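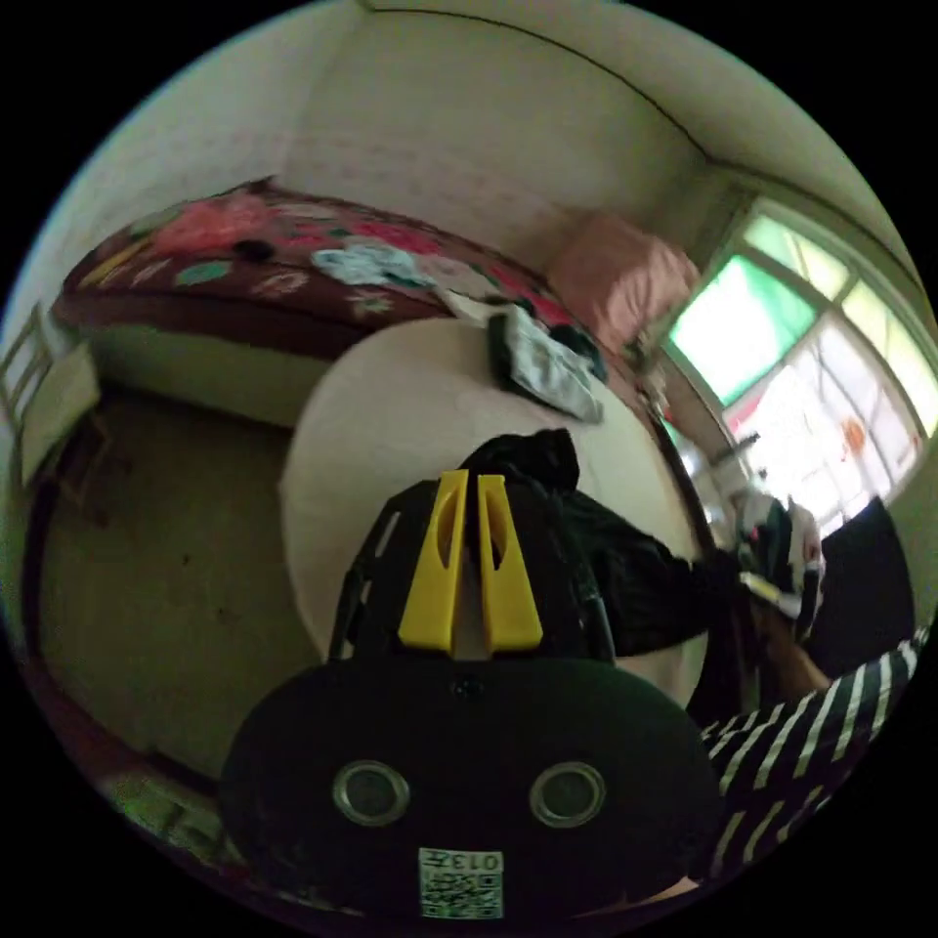
Incidencia: guantes Plistell de 14 oz, la pareja no pesa igual
Estado: resuelta
Producto: guante de entrenamiento con velcro, compra de septiembre
Tienda: Dodport

Mensaje del cliente
Compré los guantes para sparring. En el gimnasio Ellmont los pusimos en la báscula y el derecho marca 400 gramos, bastante más que el izquierdo. Los he usado nueve veces. Noto el derecho más lento y el relleno de los nudillos se ha quedado duro. ¿Es un defecto o es normal?

Primera respuesta
Una diferencia pequeña entre guantes entra dentro de la tolerancia. Para descartar la humedad, pedimos lo siguiente:
- Abrir el velcro del todo y sacar las vendas.
- Dejarlos a la sombra, con papel de periódico dentro, hasta el día siguiente.
- Pesarlos otra vez por separado, en la misma báscula.
No usar secador ni radiador.

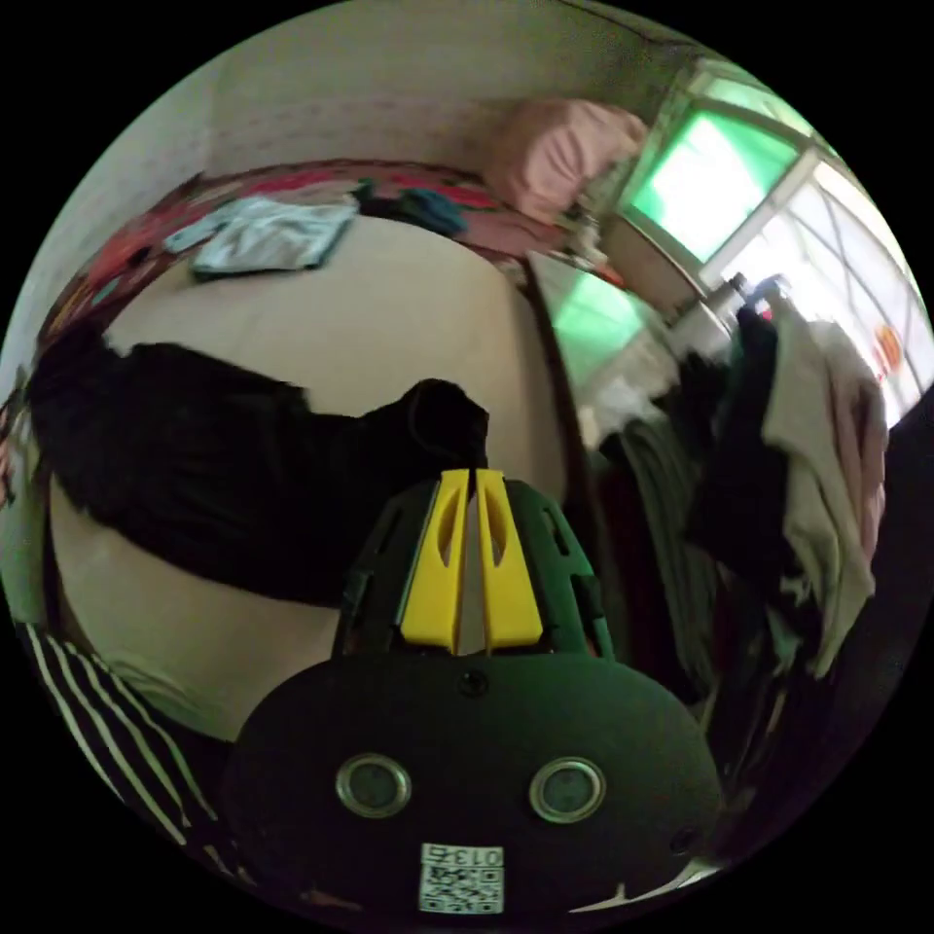 Tiempo de lectura: 2 min

Respuesta del cliente, 9:00
Hecho. El izquierdo sigue igual. El derecho ha bajado un poco, pero la diferencia se mantiene. Adjunto los dos pesos y el número de lote.

Diagnóstico
El lote coincide con una partida en la que se montó espuma Vaněk de otra densidad en algunos guantes derechos. Secarlos no lo corrige. Se autoriza el cambio de la pareja completa, porque no enviamos guantes sueltos.
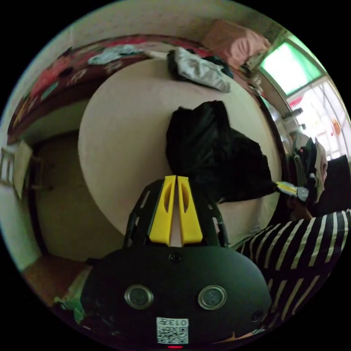 ¿Puedo seguir entrenando con ellos mientras llega el cambio?
Para saco y manoplas sirven. Para sparring es mejor usar otros, ya que el relleno endurecido amortigua menos.

Cierre
Pareja nueva recibida. El cliente confirma que los dos guantes pesan lo mismo. Lote anotado en el registro de devoluciones.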